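The old Dell has been under the stairs since we moved to Plunden, and I finally got the side off it – the plan is to clear it out properly and have it running again by September, mostly for letters and the family photos.

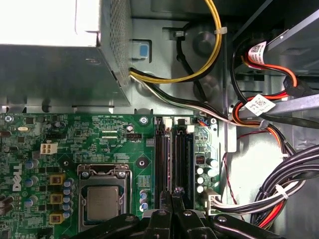
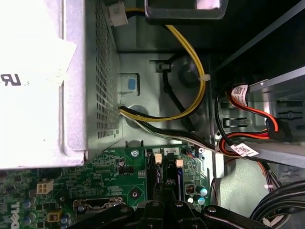
Yellow and black wires by the power supply.

I'd like a bigger drive too, and the little shop in Vallis has one put by for me, so that's my next trip out (with a stop for cake, naturally!).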